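Tea first, then the shoes

I had been walking past Ateş for most of a year before I went in. It's the narrow shop on the hill side of Prelstead, the one with the boots hanging in the window and a radio you can hear from the bus stop. My excuse was a pair of brown brogues with a hole in one sole. My real reason was that I wanted to talk to Necati Öztürkmen, who has been mending the town's shoes for 36 years and who, I'd been warned, would make me drink a lot of tea.

He did! I had the first glass in my hand before I'd sat down. He took my brogues from me, turned them over, and made a noise like a man looking at a bad hand of cards.

"You walk on the outside," he said. "Your father walks like this?"

I told him I had no idea. "Ask him to walk across the kitchen," he said. "You'll see it. Feet are like noses, they come down the family."

He learned the trade in his uncle's shop, where he swept the floor for two years and wasn't allowed near a knife for any of it. "I was so angry," he told me. "I thought, I know how to cut leather, why am I holding a broom? But I was watching all the time. When my uncle finally gave me a heel to do, I did it, and he looked at it and said okay. Just okay. I was happy for a week."

I asked what people bring in now, expecting him to complain about sneakers (I was wearing sneakers). He likes them, as it happens. What he can't stand is a certain kind of dress shoe with a heel that's mostly cardboard. He keeps one in a drawer to show customers, and he got it out and bent it for me with his thumb. "Somebody got married in this," he said.

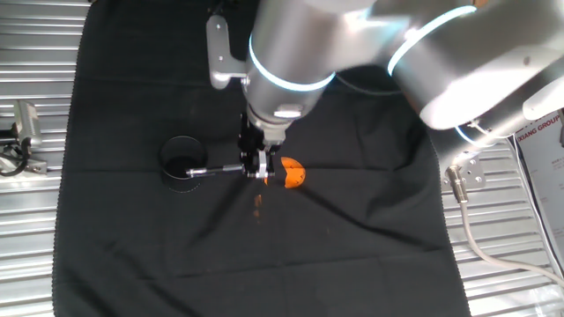 3 min read

We got onto money, because I'm nosy. A new sole costs more than some of the shoes he's asked to put it on, and he'll say so before he takes the job. A fair number of people tell him to go ahead anyway. There was a woman in May with her late husband's gardening boots, which were split right across both toes. Necati told her he could patch them but they'd never keep the water out.

"She said she wasn't going to wear them in water. She was going to wear them to take out the trash," he said. "So I patched them. Good boots for taking out the trash."

The phone rang three times while we talked and he let it go every time. People who really need him come in, he says. He opens at eight, shuts for lunch when he's hungry, and goes home when the light on the workbench starts bothering his eyes. His wife would like that to be earlier. They have a plan to drive out to Drulitz and see her sister for a whole month, and they've had that plan, by his own count, since the kids were in school.

Would he ever teach someone? He's tried. One boy stayed a summer and was very good with his hands, then left to fit kitchens, and still drops by with pastry. Another one lasted until lunch. "He asked me where he could plug in his phone. I showed him. Then I think the phone was full, so he left."

I laughed so hard I spilled tea on his counter, and he wiped it up with the rag he'd been using for polish, so now there's a brown smear there that I feel a bit responsible for.

Before I went I asked for some advice I could pass on, and he thought about it for a long time, long enough to finish a stitch. Don't dry your shoes on the radiator. Stuff them with newspaper and leave them alone overnight. Buy the shoe in the afternoon, when your feet are bigger. And untie the laces before you pull them off, please, every time, even when you're tired.

"Everybody kicks them off with the other foot," he said. "I can see it on the heel. You do it too."

I do. The brogues cost me 30 dollars, and they were ready when he said they'd be. I asked my father to walk across the kitchen that same evening, and he wanted to know what on earth for.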